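Korkisel opens orders for Alau, a classroom robot kit that runs from a paper card

Nairobi, March - Korkisel, a small maker of learning tools for schools, today opened orders for Alau, a programmable robot kit for pupils from the age of eight. The robot drives on two wheels, follows lines, answers to claps and can be programmed without any computer in the room. Schools which ordered in the test period will receive their boxes first, and all other orders will be sent in the sequence they arrive.

Alau is programmed with a set of 70 printed cards. A pupil puts the cards in a row on the floor or on a long table, and the robot drives slowly over them and reads the pattern on each one. When it comes to the end of the row it waits for a press on the green button, and then it carries out the program. If a card is upside down, or if a loop is opened and never closed, the robot stops on the card with the mistake and blinks. Teachers in the test told us that this was the part the pupils liked most, so we made the light brighter in the final version.

Older pupils can leave the cards and write the same programs in text. For this they need a laptop or tablet with a browser and the cable from the box. The lessons are built so that a class can change over in the middle of the year, and the card names and the text commands are the same words.

The kit was tested during two school terms by 363 pupils. The largest test group was at Gachanja, a day school with big classes and one computer room which is shared by all grades. The classes there worked in groups of six with one robot per group. After the first term Korkisel changed the order of the lessons, because the lesson on the light sensor came too early and many groups could not finish it in the time. It is now lesson nine. The wheels were also changed. The old ones collected dust from the cement floors and the robot began to turn to the left after some days of use.

"We did not want to make one more robot that lives in a cupboard," said Dennis Muli, head of education at Korkisel. "In many schools the teacher has forty minutes, and the first fifteen go to passwords and updates. With the cards a group can have a working program in the same time that it takes to give out the exercise books. I have also seen that the quiet pupils take part more when the program is on the floor, as everyone can move a card."

Each Alau class box contains six robots, six sets of cards, charging cables, a line-following mat in four parts and a printed teacher guide. The robots charge from any normal phone charger. One full charge lasts for a school day of normal use, and for a longer day it is good to charge them at lunch. Spare wheels and spare cards can be ordered in small numbers, and a lost card can also be printed from the website on thick white paper. Please do not laminate the printed cards, as the reader under the robot has trouble with shiny surfaces.

The teacher guide has three parts. The first part is for teachers who have never programmed before, and it should be read before the first lesson. The second part gives the lessons, with the time for each step and the questions pupils often ask. The third part, called "Robots at Work", is a set of short reading texts on how robots are used in farming, warehouses, hospitals and under the sea. It can be used by itself in a science or English lesson, on a day when the robots are charging. Each text ends with some words to learn and one task for the group.

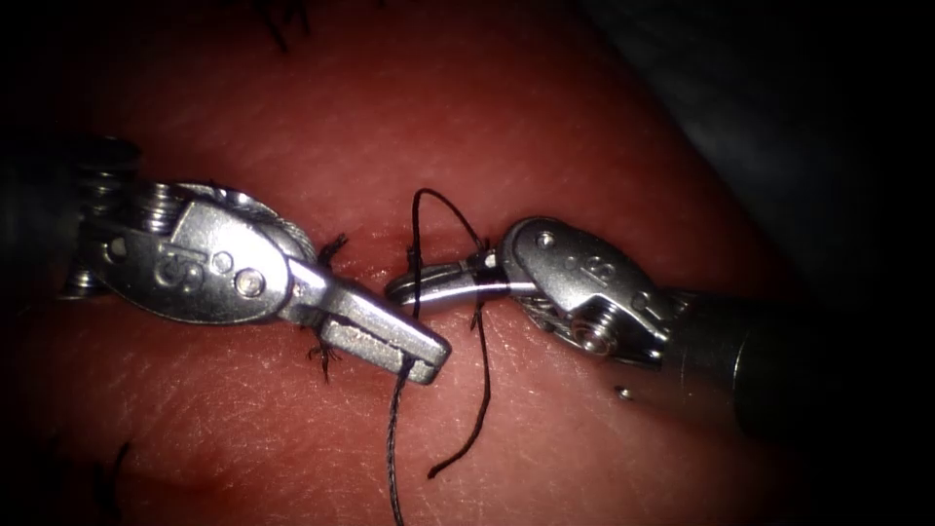 Robotic surgical instruments and a suture thread on a pad of skin-like synthetic tissue.

Boxes will be delivered by Grandard, which already brings books and laboratory materials to schools in the region. Schools outside the usual Grandard routes can still order, but they should write to Korkisel before they pay, so that the delivery cost can be agreed. The warranty is for two years and covers the robot, the battery and the cable. It does not cover water damage. A robot under warranty is exchanged in one piece, so the teacher does not have to open it.

Korkisel will also hold free online training for teachers who order a class box. One session takes three hours with a break, and it starts at 2 p.m. so that most teachers can join after the morning lessons. The same session will be repeated for as long as there are new schools. Teachers should have one charged robot and one set of cards on the table when they join. A recording is sent afterwards to all who signed up - also to those who could not come.

An extra card set for music and sound is in preparation and will work with the robots that are sold now. Korkisel has not yet fixed a date for it. A version of the teacher guide in Swahili is being checked by teachers at the moment and will be free to download when it is ready.

Schools, clubs and libraries can order Alau through the order form on the Korkisel website or through their Grandard contact. Single robots for use at home are not sold in this first round. Journalists who want to borrow a class box for a review can ask the press office, and we kindly ask them to return it with all cards in the box.

About Korkisel
Korkisel designs and makes programmable robots, electronics kits and printed lessons for primary and secondary schools. Its products are developed together with teachers and tested in ordinary classrooms before they are sold.

Press contact
Dennis Muli, Head of Education, Korkisel
Pictures of the Alau class box and a sample lesson can be requested from the press office.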